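Thu 3 October
Kevser Toprak

Household Waste and Where It Goes, handout for week 4

Hello again, and thank you for bearing with me last week when I ran over (again!) and we never got to the second half of the Fanby reading. I've folded the parts I wanted to talk about into these notes, so if you were hoping to skip the reading you've been partly rescued, but do please still look at the tables at the back, they're better than anything I could draw on the board.

We left off with the difference between waste that is collected and waste that is generated. People use the two words as if they meant the same thing, and even the Fanby authors slip once or twice. Collected waste is whatever the truck picks up and the scale weighs. Generated waste is everything a household stops wanting, and that includes the potato peels that went to the garden, the jar that became a pencil holder, and the old coat that was handed down to a cousin.

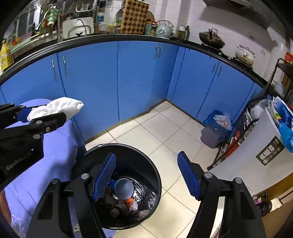

The Fanby survey followed 62 households through August, and each one kept a diary as well as having its bags weighed. Now, a diary is a lovely thing but it depends on the person writing it. Pin-yu Yuen's review (on your list, short, very readable) points out that people write down the big items faithfully and forget the small ones, so wrappers and tea bags go missing while a broken chair gets a whole paragraph. Keep that in mind when you compare the diary column with the weighed column. August is also an odd month, with families away and a great deal of melon rind, and I would be careful about multiplying it by twelve!

Sorting is our next topic. Please read the Starusitz chapter, where the town went from 2 bins per home to 4, and think about how much of the change came from the bins themselves and how much from the letters and visits that came with them. Oi-ling Huang and I have been arguing over this chapter for years, very happily, and I'd love some fresh opinions.
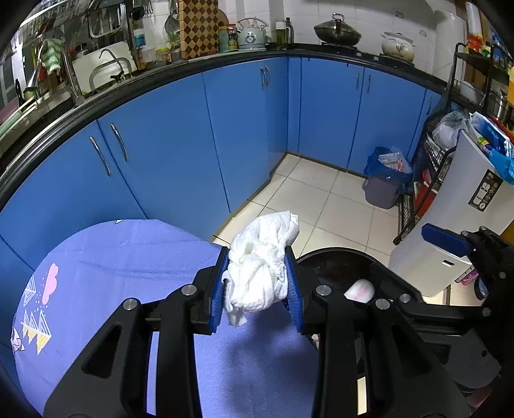 Why do we weigh food waste separately when it all goes in the same truck?
Food is mostly water, so a small amount of it can make up a large share of the weight while taking up little room in the bag. If we lump it in with everything else, a household that cooks a lot looks far more wasteful than one that buys everything in light plastic packaging.

Bring a calculator next time, and your copy of the tables.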